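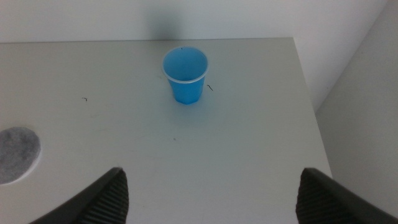
*A blue cup on a light gray tabletop.*

# Beswood Ukuleles: Your Questions, Answered

Hello and welcome! We get a lot of mail at Beswood (most of it lovely, some of it written at two in the morning by people with a broken string and a recital coming up), and the same questions do come round again. So we've gathered them on one page. If yours isn't covered, write to us anyway. We like hearing from players.

*Last updated Nov 24, 2022*

## Choosing an instrument

### I've never played anything before. Which size should I start with?

Most grown-ups who come to us are happiest on a concert. It has a bit more room between the frets than a soprano, so your fingers aren't climbing over each other when you try a D chord, and it still has that bright, bouncy sound people fall for in the first place. Children often do very well on a soprano. If you already play guitar and your hands are used to a longer neck, have a look at a tenor, or even a baritone, which is tuned like the top four strings of a guitar and will feel like home within the hour.

### What is the difference between the Plilik and the Janssen?

The Plilik is our everyday line, with a laminate body and a satin finish. It puts up with car trunks, classrooms and cold porches far better than a solid instrument will, and we're very fond of it. The Janssen has a solid spruce top, which gives you a longer, rounder note and a little more volume, and it opens up nicely as the years go by. It also asks for more looking after, and we'll get to that further down.

If you can't decide, and plenty of people can't, buy the one you'd be comfortable leaving out on the couch. An instrument that's within reach gets played.

### Do you make a left-handed model?

We do! Both lines can be ordered left-handed at the same price. The body is symmetrical, but the nut and saddle are cut the other way, so please tell us when you order and don't just flip the strings yourself once it arrives.

## Strings and tuning

### My new ukulele won't stay in tune. Is it faulty?

Almost certainly not, and please don't be discouraged, as this is the question we're asked more than any other. New nylon and fluorocarbon strings stretch a great deal at first. Tune up, play a song or two, tune up again, and keep at it for several days. You can help things along by tugging each string gently away from the fretboard, just a little, and retuning after. If it's still slipping after a couple of weeks of regular playing, check the small screw on the end of each tuning peg, and then get in touch.

### How often should I change my strings?

Once or twice a year suits most people. If you play every evening, or your strings feel rough underneath where they cross the frets, do it sooner.

### Can I use steel guitar strings?

Please don't. The bridge isn't built for that sort of pull, and it may lift right off the top. Our warranty won't cover it either, and we do hate writing those emails.

### What is low G tuning?

On a standard ukulele the G string is tuned high, higher than the C next to it. Low G swaps it for a thicker string an octave down, which gives you more notes to work with and suits fingerpicking and melody playing. Some players swear by it and others miss the sparkle. A single string costs very little, so try it and see.

## Care and repairs

### Does a Janssen need a humidifier?

In a heated house, yes. Solid wood dries out once the furnace comes on, and for many of our customers that means November. Keep it in its case with a small humidifier (the Sudix fits under the strings of our concert and tenor sizes) and top it up when it feels light. Sharp fret ends are usually your first hint that the air is too dry.

### Can I wipe it down with furniture polish?

A soft, dry cloth is all it wants. Polish with silicone in it makes later repairs much harder.

## Orders and warranty

### How long is the warranty?

2 years on the Plilik and the Janssen both, covering materials and workmanship. Keep your receipt somewhere sensible.

### What does shipping cost?

Orders over $64 ship free within the lower 48 states. For Alaska, Hawaii and everywhere else, the checkout page will work out the cost before you pay.

### Can I visit the workshop?

You're very welcome. Ring the bell for Suite 401 and give us a minute to put the glue down. It's best to write first, though, especially if you'd like to try a particular model, so we can have one strung and tuned for you.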